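Inventory

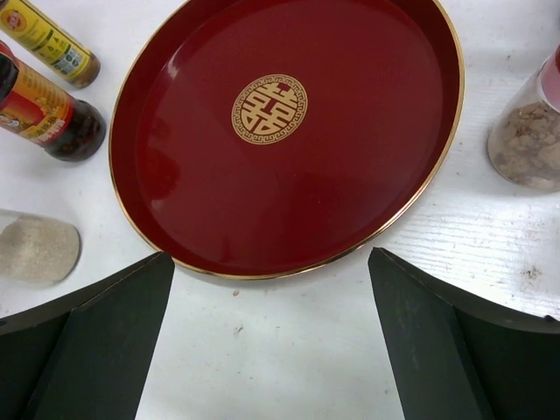 The lease on the apartment ended at noon. The form from Zendgate, the storage firm, had four columns: item, condition, destination, remarks. The remarks column was optional. The widow had decided to complete it anyway.

She began with the pantry shelf. Each article was moved to the white table, examined, and entered.

Sauce, dark, glass bottle. Condition: usable. Destination: daughter. Remarks: he put it on eggs.

Bottle, yellow label. Condition: usable. Destination: daughter. Remarks: none.

Powder, beige, in clear jar. She unscrewed the lid and smelled it. White pepper was possible. Ground ginger was possible. The jar had been refilled from paper bags for so long that the contents could no longer be assigned to a single purchase. Condition: uncertain. Destination: discard. She crossed out discard and wrote daughter.

Granules, light brown, in clear jar with pinkish-red lid. The jar had come from the market on Matić Street, with a different product in it. She shook it once. The granules shifted and settled at a slant. Condition: good. Destination: daughter.

The tray came last. It was round, red lacquer, with a gold band at the outer edge and the double-happiness character at the center. It had been carried at the wedding with two cups of tea on it, then two more, in an order set by his mother. The tea had been too hot. One of the uncles had drunk his without waiting and had been unable to speak for the photographs.

After the wedding the tray had held keys, then mail, then medication. In October it had held the medication only. Prekine, the clinic, had supplied a printed schedule, and she had laid out the doses on the lacquer by hour, clockwise, with the morning dose nearest the window.

She turned the tray over. The underside carried no maker's mark. She turned it back and wiped the base with a dry cloth, working outward from the character to the rim.

Condition. She considered the available codes. A meant new, B meant used, C meant damaged. She wrote B.

Destination. The daughter had asked for it twice. The daughter was not married and had said that this did not matter, she wanted it for fruit.

The driver from Zendgate rang from the lobby. She told him four boxes, and that the table was staying. He asked whether anything was fragile. She said the jars.

She wrapped the bottles in newspaper and stood them upright in the last box with the jars between them. The tray would not fit flat. It would go in on its side, along the wall of the box, but the flaps would not close over it.

She took it out again and taped the box shut.

In the destination column she wrote: by hand. Then she signed the form, put on her coat, and carried the tray down in the elevator, level, with both hands.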